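# White divider tray thing with triangle slots, how do I store small cups / jars in it without them tipping?

Asked in **Storage & Small Spaces** · 2,409 views · 3 answers

Ok so I got one of those white trays with the angled walls, all triangles and diamonds inside, ribs crossing in the middle like a star. Looks great. Useless so far. It's the Bamaria one, paid 20 bucks for it at a closing down sale, no box, no leaflet.

What I want in there: little white pots (round, open top, rounded rim), brushes, clips, the usual desk junk. Round pots in triangle slots = lots of dead corner. They lean. Pull the drawer open fast and one goes over, paperclips everywhere.

Questions

- do I put the pots in the tray or next to it?
- anybody know a way to line the slots that isn't felt? tried felt, lint city
- how do you clean the pointy corners, dust just sits in there

Drawer is 13 inches deep front to back if that matters. Renting so no screwing anything down.

Thanks in advance, typing this on my lunch

---

### Answer 1 (accepted, 115 votes)

**Apinya Thongdee**

Next to it. Had the same kind of tray for my sewing stuff and fought with it way too long.

Round things waste triangle slots. Triangle slots are for stuff that's long and thin or stuff you can pour: pins, clips, erasers, pen refills, binder rings. Anything with its own walls already (your pots, a cup) goes outside the tray, along one side, pushed right up agianst it so they hold each other.

How I do it:

1. Empty the drawer, all of it. Wipe it.
2. Tray goes in first, back left corner.
3. Pots in a row down the right side. Tight. If there's a gap, folded cardboard between the last pot and the drawer wall.
4. Small loose stuff into the middle compartments, where the ribs cross. Those are the tightest spots so things stay put.
5. Big slots on the outside for whatever you grab every day.
6. Strip of non-slip shelf liner under the whole lot. I use Ustex, any brand is fine. Cut it a bit short so it doesn't curl up at the front.

Lining: skip it. If the rattle bugs you, a triangle of thin craft foam, cut from a paper pattern. Press paper into the slot, crease along the edges, cut, trace. Don't glue it. You'll want to pull it out to wash.

Corners: dry paintbrush, the cheap stiff kind, then vacuum with the hose. Once in a while the whole tray goes in the sink with dish soap. Cotton swab for the points. Not the dishwasher unless you know what plastic it is, I warped one that way.

Also heavy pots toward the back, light ones in front. Made a bigger difference than I expected with the tipping.

Mine sits on the worktable now, never did go back in the drawer. Tray on the left, pot right beside it:

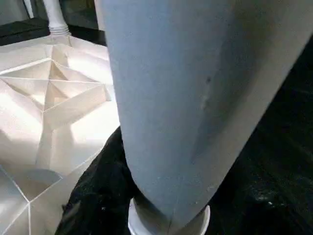

*Angled slots on the left, white pot at the bottom edge.*

The shallow rounded dip low down on the tray is good for stuff you pick up with fingertips, btw. Beads, tiny screws. Easier than digging in a corner.

> **Comment from asker:** pots outside, doh. Did it tonight, used the cardboard trick. Nothing fell over when I yanked the drawer. Accepting this one. Foam next weekend maybe

> **Comment:** is the foam the sticky back kind?

> **Apinya Thongdee:** no, plain. Sticky back leaves gunk

---

### Answer 2 (6 votes)

Museum putty. Little blob under each pot, done. Comes off clean from most plastic, roll it off with your thumb. I have used the same lump since last June and it still grabs.

Wouldn't use it on anything you take out ten times a day tho, gets annoying.

---

### Answer 3 (0 votes)

just get a square one?? Plumon has square ones, Öberg too i think. Triangle ones are for show imo. I returned mine

> **Comment:** they said closing down sale, can't return it

> **Comment:** ok then give it away and get a square one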